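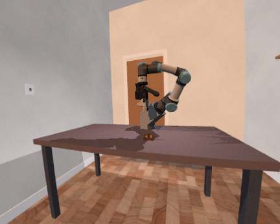
Bontu Yilma asked before we even sat down whether a robot arm can get tired. It was a very good question! An arm has no muscles, so it does not get tired like you. It has a motor in each joint, and a motor can get warm or wear out after long work.

Our class visited the open day at Itbridge on 2026-01-22. There we learned how a robot practices in a simulation – a room and a table made by a computer.

Think about your own arm. You have a shoulder, an elbow and a wrist. The robot has such joints too, and at the end it has a gripper, the part that takes hold of things. 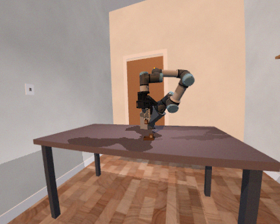 The gripper above the table, with a small brown object at its fingertips.

Picking up a small thing is hard for a robot. It must know where the thing is, and how far to close its fingers. In the demonstration Shewit Weldu told us that one task can be tried 300 times in a day, and nothing gets broken.

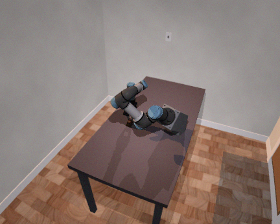
Blue caps on the joints of the arm.

Try it at home. Use only two fingers, like a gripper, and move 5 dry beans from the table into a cup. Then try again with one eye closed – is it harder?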